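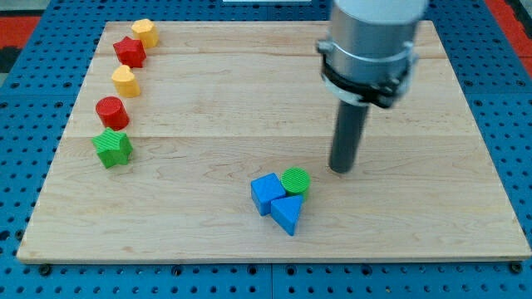

*Colored blocks on a light wooden board.*

# Raised bed soil settling and crusting after winter

**wotano_beds** wrote:

Two raised beds, both filled last November with the Plonau bagged mix. The level has dropped 4 inches and the top inch has a hard crust. Water pools on it before soaking in. Peas go in soon. Do I top up with more of the same mix, or does the whole thing need to be turned?

**M. Sivakumar** wrote:

A drop of 4 inches in a new bed is normal for a bark-based mix. The fines move down and the bark breaks down. Rake the crust to a depth of an inch, add compost to bring the level back, water it and wait a few days before sowing. I would not turn it.

**claybottom** wrote:

Disagree on not turning. If water pools at the surface, check what is going on underneath first. Mine looked like a surface crust and I had a compacted layer 9 inches down where the bagged mix met the native clay. Roots stopped there. I forked the whole bed once and the problem went away.

**M. Sivakumar** wrote:

Forking the interface is a separate matter. You can push a fork in, rock it back and pull it out without inverting anything. Turning a bed while it is still cold and wet makes clods, and you will be looking at those clods in July.

**wotano_beds** wrote:

Dug a test hole this afternoon. Loose and dark most of the way down, then gray and sticky at the bottom. It holds a ball when squeezed. The smell is slightly sour.

**Samran Thammasiri** wrote:

Sour smell and gray color mean the bottom layer is short of air. Do a drainage test before adding anything. Fill the hole with water, let it drain, fill it again and time the second fill. If there is still water in it after 60 minutes per inch, compost on top will not help much.

Also, what is the liner? Some people staple plastic across the base and forget about it.

**wotano_beds** wrote:

No liner, just cardboard. Second fill took around two hours to drop 3 inches.

**Samran Thammasiri** wrote:

That is slow but workable. Fork the base, top up with compost, sow the peas. Move anything deep-rooted to the other bed if that one drains faster.

**claybottom** wrote:

So, forking.

**M. Sivakumar** wrote:

Forking without turning, as I said. Wait until a squeezed handful from the lower layer crumbles when you poke it. If it smears, leave it alone for another week.

**flutura_plot** wrote:

Does anyone add gypsum at this stage? The Wiriya garden center recommends it for every clay bed they hear about.

**Samran Thammasiri** wrote:

Only if a soil test shows high sodium. On ordinary clay it does very little. Spend the money on compost.

**flutura_plot** wrote:

I used it last year and the bed did improve, but I also put down leaf mold – so I can't separate the two.

**wotano_beds** wrote:

Skipping the gypsum. Lower layer still smears today. Will fork it when it crumbles and post the drainage time for the second bed.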